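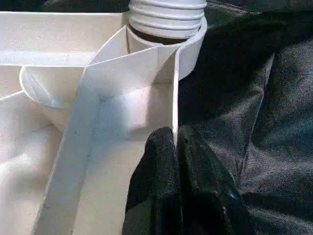

Ramiro Mateos escreveu-me a perguntar se os jogos adiados contam duas vezes, uma na data marcada e outra na data em que se jogou. Não contam, Ramiro! Fica só a data do jogo a sério, e a original vai para a coluna data_prevista.

Pronto, isto é o README dos resultados da liga distrital, a que chamei Medve. Comecei a juntar as fichas por causa de uma discussão de café sobre o Odari – Drandside (ganhei eu, já agora) e a coisa foi crescendo. Neste momento tem 746 jogos, de 7 épocas, um por linha, em CSV separado por ponto e vírgula.

Colunas: epoca, jornada, data, data_prevista, casa, fora, golos_casa, golos_fora, publico, notas.

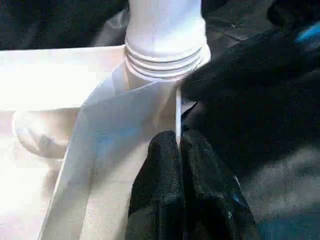
Cilindro branco com anéis em relevo, junto a um tabuleiro branco.

O público é a parte fraca. Há campos onde cabem até 3000 pessoas e ninguém anota nada, por isso muitas linhas têm o campo vazio — vazio quer dizer que não sei, zero quer dizer porta fechada. Não misturem os dois, por favor.

O Plaris mudou de nome a meio de uma época e eu deixei o nome novo em todo o lado. Se precisarem do antigo, está nas notas.

Faltam ainda os marcadores e 2 jornadas de junho que não encontro em lado nenhum. Se alguém tiver os recortes do jornal, mande!

Última atualização: 12/02/2022. Usem à vontade, só peço que digam de onde veio.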